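Call for participants: household claims study

We are looking for people who have doubts about the things they are told to buy, do or stop doing at home. If you already believe that a drawer organizer will change your life, this study will probably annoy you. You may still apply.

Voltden is a small consumer research office. We look at advice that gets repeated until everybody takes it for granted: descale the kettle every month, rinse the rice three times, never store coffee in the freezer, replace your pillow every two years. Some of it may be right. Most of it comes without a source, or with a source that sells pillows. We would like to find out what happens when ordinary people follow this kind of advice for a while and write down what they notice.

The study is called Fusum. It runs for eight weeks. You will get two pieces of household advice to follow and two to ignore on purpose. You keep a short log, four entries a week, a few lines each. "No difference" is a perfectly good entry and we expect to read it often. Please don't try to be helpful by finding a difference.

You will also come in twice, once at the start and once at the end, for a session of nearly two hours at our rooms on Jabłońska Street. At the sessions you compare items side by side, such as cups, cloths, sponges and storage boxes, and tell us which you would pay more for. You won't be told the prices until afterward.

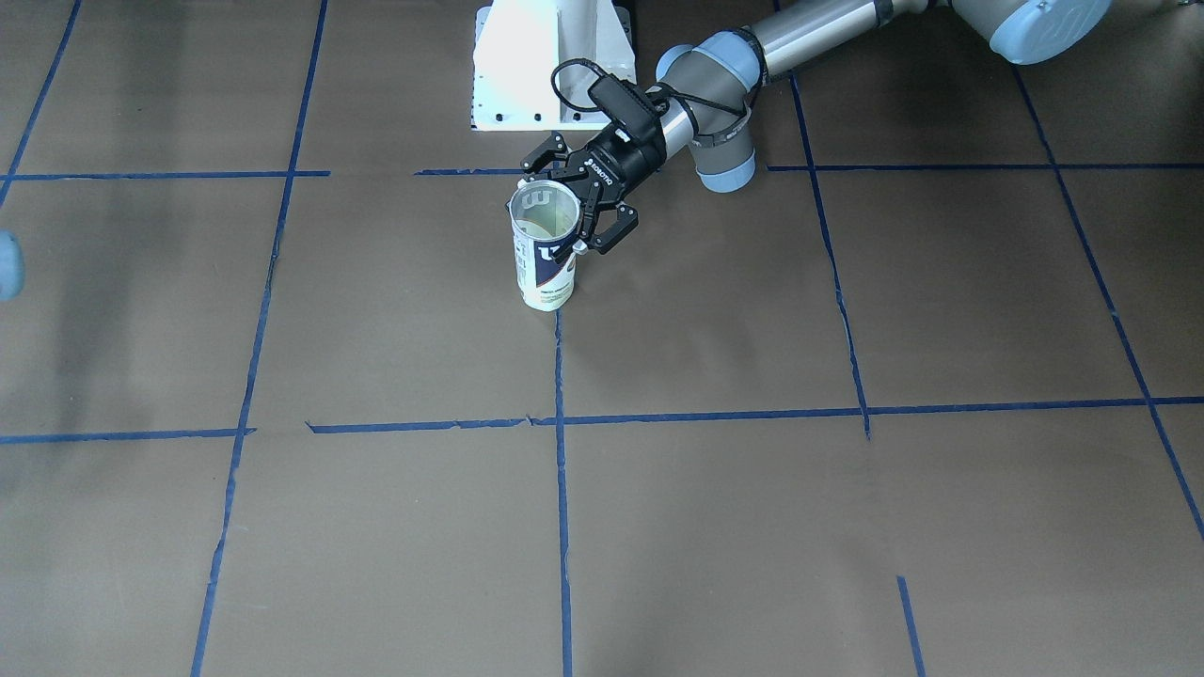
Translucent white cup over a floor or tabletop marked off with blue tape.

Who can apply

Anyone over 18 who does at least some of the cooking or cleaning where they live. Renters and owners are both fine. You don't need to be tidy. You don't need a smartphone, and we will not ask you to install one more app. The log is a paper booklet, though you can email your entries if your handwriting is as bad as ours.

We can't take people who work in advertising, retail buying or home product design, or who get free products in exchange for reviews. If you have a cleaning channel with eleven followers, tell us and we'll talk about it.

What you get

A flat payment at the end of the eight weeks, plus travel costs for both sessions. The amount is in the information sheet we send before you agree to anything. It is modest. We have seen calls like this one promise "a rewarding experience" and "the chance to shape the future of the home," and we don't think filling in a booklet about sponges does either. If you drop out after the first session you are paid for that session.

Who pays for it

Fair question, and you should ask it of every study you join. The money comes from Voltden's own subscribers. Zollasance, a maker of kitchen goods, has given us some of the items used in the sessions. It does not see the logs, does not choose the advice we test and does not get to read the report before anyone else does. If that arrangement still bothers you, write and say so. It bothered a few of us too, and we would sooner argue about it now.

What we do with your answers

Your log is stored under a number. Your name and address are kept apart from it and deleted once you have been paid. We may quote a line or two in the report, which is planned for April. You can tell us not to quote you and you don't have to give a reason.

How to apply

Send a letter or email with your name, your age, how many people live with you, and one piece of household advice you have never believed. Keep it under a page. Please mark it Fusum 1682 so that it doesn't end up with the subscription mail.

Applications close on 3 August 2023. We answer everyone, including the people we turn down.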